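Category: Home > Tools and Storage
April, posted by Quintana

Which clear box for a small set of hand tools? Mine are cutters, a screwdriver and a precision set. The drawer is 40 cm wide.

Risis
Measure the longest tool and add 3 cm. Anything frosted will do.

Pevalura
Lay long handles diagonally and the precision case flat. Leave space at one side.

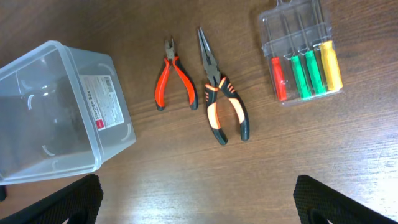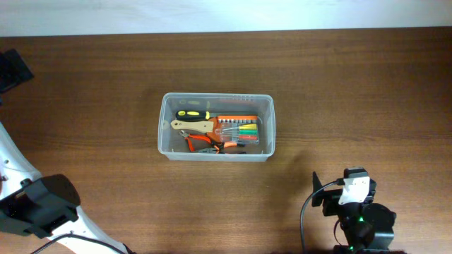 Peel the label off before it goes in the drawer; the glue hardens. Mine took almost 30 minutes with warm soapy water.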